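Buvik Courtside Portable Scoreboard with Wireless Console

Home > Basketball > Scoring and Timing > Portable Scoreboards

In stock. Usually leaves our warehouse the next working day.

If you've ever kept score for an under-twelves game with a flip chart that kept blowing over every time somebody opened the gym door, you already know most of what we're going to tell you. The Buvik Courtside is the scoreboard we've been recommending to basketball clubs, schools and weekend leagues for a good few seasons now, and it's still the one we reach for when we run our own three-on-three nights. It shows the score, the period, team fouls, the game clock and the possession arrow, all in bright numerals that can be read from the far baseline, and it runs off a battery so you don't need to string an extension cord along the back of the bench.

The display is 900 mm wide, with main digits 100 mm tall. We had a smaller board in the catalogue before this one and the feedback was always the same: lovely for the scorers' table, hard going for grandparents in the top row. The wider one fixed that. The numerals are red for the score and amber for the clock, and there's a dimmer setting on the back for small halls where full brightness is a bit much (we leave ours on the middle setting nearly all the time).

At 13 kg it's a comfortable lift for one adult. There are handles moulded into both ends, and rubber feet underneath that won't mark a timber floor. You can sit it on a table, hang it from two hooks using the slots on the back, or put it up on the Robles folding stand, which is sold separately and which we'd nudge you towards if your gym has a raised stage or low seating.

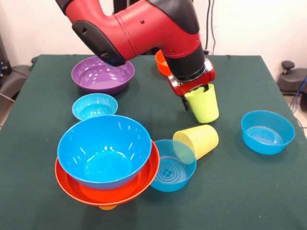

Lime-yellow cup held over the green cloth, with the purple and light blue bowls

The wireless console

The console is about the size of a hardcover book and fits nicely on your lap if the table is crowded. Every button has a proper click to it, and the two score buttons are on opposite sides so that a nervous first-timer doesn't hand a basket to the wrong team. If it does happen, hold the button down and the score steps back by one. The horn is on its own at the top with a raised collar, for reasons that will be obvious to anyone who has leaned an elbow on one during free throws.

Range is 100 metres in the open. Brick walls and packed bleachers will cut into that, as they do with any wireless gear, but from the bench side of a regulation court to the opposite wall we've never had a dropped signal. You can pair two boards with one console, so both ends of the court show the same thing, and there's a channel switch for venues with games running side by side. Please do check your channels before tip-off! We have had more than one phone call from a tournament where court two was scoring for court three.

The clock counts up or down and you can set the period length to whatever your league plays. It remembers the last setting when you switch it off, so if all your games are the same length you'll only have to do it once at the start of the season. In the final minute it changes over to tenths of a second by itself. Timeouts have a separate countdown with a short warning beep, and the main clock holds where it was until you start it again.

Battery and charging

A full charge gives you 42 hours of play at the middle brightness setting. For most clubs that means charging it now and then, and for a big tournament it means charging it the night before and not giving it another thought. You can also run it plugged in, and it will happily charge while it's being used. The console takes ordinary AA batteries, which are included, and a small light comes on when they're getting low. We'd suggest keeping a spare set in the case all the same.

When the board is going into storage over the summer, charge it first and then top it up once or twice while it's away. A battery left flat for months in a hot shed won't thank you for it.
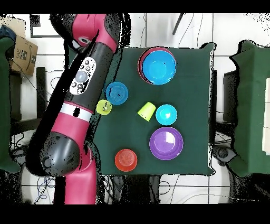 Blue bowl nested in the red-pink one, on the green cloth

What comes in the box

Buvik Courtside scoreboard
Wireless console with AA batteries
Charging lead
Two wall hooks with screws
Printed instructions, plus a one-page quick guide you can tape to the scorers' table

The quick guide is worth a mention. Our customers kept telling us that the person doing the scoring is very often a parent who was asked thirty seconds ago, so we put the basics on a single laminated sheet: how to turn it on, how to start the clock, how to add a basket and how to take one back. Everything else can wait until half-time.

Accessories that go with it

Valus padded carry case. Fits the board snugly with a zip pocket for the console and leads. The lining is a nice thick one and the shoulder strap comes off. If your scoreboard is going to live in the back of somebody's car between games, please get the case.

Robles folding stand. Steel legs, locks at three heights, folds flat. The board clips in from the front, so you don't need a second pair of hands to set it up.

Nestico shot clock pair. Uses the same wireless console through its own row of buttons. They're a separate purchase because plenty of junior leagues don't play with a shot clock at all, and we didn't see why those clubs should pay for one.
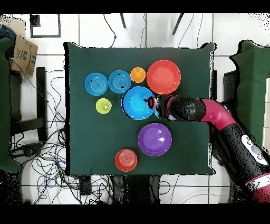

All three can be added to your order at the checkout, and if you buy the board and the case together we'll send them in the one carton and only charge you freight once. Clubs and schools can order on account. Just send us a purchase order by email and we'll get things moving while the paperwork catches up.

Questions we get a lot

Can it be used outdoors? Yes, on a dry day, and preferably in a bit of shade. The case of the board will cope with dust, but it isn't sealed against rain, so bring it in if the weather turns. Direct midday sun does wash out the amber clock a little.

Does it do other sports? It does. Volleyball, netball and futsal modes are all in the menu, and the labels along the top are magnetic strips you can swap over. A blank strip is included if you'd like to write your own team names on it with a dry-erase marker.

Can we mount it permanently? You can, using the supplied hooks on a solid wall. We'd ask that you keep it out of the direct line behind the hoop, or fit a guard over it. The front panel is tough, and a ball off the rim won't bother it, but a season of missed full-court heaves might.

Is there a warranty? Two years on the board, one on the console and the battery. Spare parts are kept here on the shelf, including end caps, feet, console lids and charging leads, and most of them can be fitted with an ordinary screwdriver.

How loud is the horn? Loud enough for a full gym with the crowd going. There's a high and a low setting, and low is plenty for practice.

Delivery and returns

We ship by road, and a tracking number is emailed as soon as the carton is booked. If you need it for a tournament, please put the date in the order notes and we'll do our very best to work around it. December gets busy with holiday tournaments, so a little extra notice then is always appreciated.

Unused boards can come back within thirty days in the original packaging. If something isn't right with yours, give us a ring before you send it anywhere. Quite often it's the channel switch, and we can have you going again in a couple of minutes over the phone.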